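7. Störungen am Greifer: wenn der Arm über dem Tisch stehen bleibt

Dieses Kapitel habe ich nach unserem Ärger im Mai komplett neu geschrieben, die alte Fassung (eine halbe Seite mit dem Rat, den Stecker zu ziehen) bitte wegwerfen. Wer den Tischaufbau Plenden schon kennt, kann gleich zu 7.3 springen. Alle anderen lesen bitte von vorn, vor allem 7.1, auch wenn es juckt!

7.1 Bevor ihr irgendetwas anfasst

ACHTUNG: Ein Greifer, der stillsteht, ist kein abgeschalteter Greifer. Nach einem Abbruch mit Meldung 117 hält der Arm seine Position mit voller Kraft, und sobald die Steuerung wieder ein gültiges Signal bekommt, fährt er den letzten Auftrag zu Ende. Das geht schnell. Mir ist er dabei einmal über den Handrücken gefahren, es war nur ein blauer Fleck, aber ich hatte die Hand zwischen den Fingern und hätte das nicht tun dürfen.

1. Not-Halt an der Tischkante drücken. Den Taster drücken, nicht die Pausetaste in der Software. Pause sperrt nur die Warteschlange.
2. Warten, bis in der Statuszeile »Antriebe aus« steht.
3. Den Arm mit der freien Hand am Unterarm stützen, bevor ihr die Bremse löst. Er sackt sonst ein paar Zentimeter ab, und darunter steht meistens etwas.
4. Erst jetzt Gegenstände vom Tisch nehmen oder verschieben.

Hinweis: Steht »Antriebe aus« nach einer Minute immer noch nicht da, zieht ihr den Netzstecker der Steuerung und ruft Maribeth Manalo an. Nicht weiter probieren.

7.2 Was bei Meldung 117 passiert ist

Die Meldung heißt im Klartext »Zielhöhe unplausibel«. Die Handgelenkkamera liefert ein Bild, die Auswertung sucht darin den Rand des Gegenstands, und wenn die berechnete Höhe nicht zur eingelernten Tischhöhe passt, bricht die Steuerung ab. Im Prinzip eine gute Sache. Bei uns in Starkemcombe kam die Meldung aber an einem einzigen Vormittag 14 Mal, und beim letzten Mal kam sie zu spät: Der linke Finger saß schon auf dem Rand des Übungskorbs und drückte weiter. Der Korb hat es überlebt, die Fingerbefestigung nicht, da war eine Schraube abgeschert.

Gesucht haben wir lange an der falschen Stelle. Ich war fest überzeugt, dass es am Kabel liegt (es liegt ja sonst immer am Kabel), Precious Abella tippte auf die Beleuchtung und hatte recht. Eine matte Tischplatte wirft trotzdem weiche Lichtflecken zurück, und wenn so ein Fleck nah am Gegenstand liegt, hält die Auswertung ihn gern für eine Kante. Bei geflochtenen Sachen ist es besonders schlimm, weil der Rand selbst schon unruhig ist.

Bevor ihr also mit dem Werkzeug anrückt, holt euch das Kamerabild auf den Schirm (Menü Diagnose, Livebild) und schaut es euch in Ruhe an. Ich vergleiche dabei immer zuerst die Finger und dann das Licht.

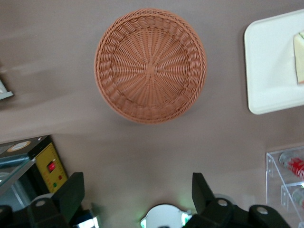 Bild 7-1: Livebild der Handgelenkkamera mit geöffnetem Greifer, oben der Flechtkorb. Links auf der Platte liegen weiche Reflexe.

Beide Finger müssen im Livebild zu sehen sein, und die Lücke dazwischen muss frei sein. Fehlt ein Finger oder steht er auffällig schief, ist die Mechanik dran und ihr macht direkt bei 7.4 weiter. Schaut auch auf die Nachbarn: Durchsichtiges wie der Acrylständer für die Dosen macht helle Kanten, und ein weißer Teller am Bildrand kann die Belichtung verziehen. Im Lernbetrieb dürfen solche Sachen gern auf dem Tisch bleiben, bei der Fehlersuche räumt ihr sie bitte weg.

7.3 Höhe und Licht neu einlernen

Dauert mit etwas Übung keine Viertelstunde. Voraussetzung: Abschnitt 7.1 ist erledigt und niemand außer euch steht am Tisch.

1. Den Tisch leer räumen, auch die kleinen Geräte am Rand. Alles, was einen beleuchteten Schalter hat, vorher ausschalten.
2. Deckenlicht an, Jalousie zu. Wer die Jalousie offen lässt, lernt das Wetter mit ein, und dann habt ihr am Nachmittag dasselbe Theater wieder.
3. Not-Halt entriegeln und die Antriebe freigeben. Ab jetzt bleiben die Hände außerhalb der gelben Linie!
4. Im Menü Diagnose »Tischhöhe« wählen und die Fahrt starten. Der Arm tastet 7 Punkte ab und zeigt danach einen Mittelwert.
5. Der Mittelwert muss bei 830 liegen. Das ist der Sollwert der Plenden-Steuerung für unseren Tisch, eine Einheit steht nicht dabei, und ich habe auch keine gefunden. Weicht er sichtbar ab, die Fahrt einmal wiederholen.
6. »Lichtprofil neu« wählen und bestätigen. Der alte Stand wird überschrieben, eine Rückfrage kommt leider nicht.
7. Antriebe wieder ausschalten, einen einzelnen Gegenstand mittig auf den Tisch stellen, freigeben und einen Probegriff mit der Geschwindigkeitsstufe »Schleichen« fahren.

VORSICHT: Beim Probegriff bleibt eine Hand am Not-Halt. Wirklich daran, ihn bloß in Reichweite zu haben reicht mir nicht.

Hinweis: Für den Probegriff nehmt ihr den grauen Schaumstoffwürfel aus der Schublade. Lebensmittel, Dosen und alles mit Netzanschluss kommen erst wieder auf den Tisch, wenn drei Griffe hintereinander sauber gelaufen sind.

7.4 Finger und Schrauben prüfen

Nach jedem harten Kontakt, auch wenn er harmlos aussah! Ein gelockerter Finger verschiebt den Greifpunkt, die Kamera merkt davon nichts, und beim nächsten Auftrag sitzt ihr wieder bei 7.1.

1. Netzstecker der Steuerung ziehen. Hier genügt der Not-Halt nicht.
2. Jeden Finger einzeln mit zwei Fingern seitlich bewegen. Spürbares Spiel heißt: Schraube lose oder Halter gerissen.
3. Die Schrauben an den Haltern mit dem kurzen Inbus handfest nachziehen. Kein Akkuschrauber, bitte, das Gewinde sitzt in Kunststoff.
4. Die Halter mit der Taschenlampe auf feine Risse absuchen, besonders am Ansatz.
5. Gerissene Teile tauschen und das alte Teil beschriftet in die Kiste »Skavudholm« legen. Von dort kommen die Ersatzhalter, und die wollen die Bruchstücke sehen.

Nach einem Tausch geht es immer mit 7.3 weiter, komplett, ohne Abkürzung.

7.5 Wenn die Meldung wiederkommt

Kommt 117 nach dem Einlernen noch einmal, speichert ihr das Livebild und das Protokoll (Diagnose, Export) und schickt beides an Maribeth. Schreibt dazu, was auf dem Tisch stand und ob die Jalousie zu war. Der Tisch bleibt bis zu ihrer Antwort gesperrt, das rote Schild hängt am Schrank neben der Tür.

Die Kollegen in Catacutan haben denselben Aufbau mit einer älteren Software, dort heißt der Menüpunkt »Tischhöhe« noch »Nullebene«. Die Schritte sind gleich, nur das Lichtprofil gibt es bei ihnen nicht.

Stand dieses Kapitels: Mittwoch, 13. Dezember 2023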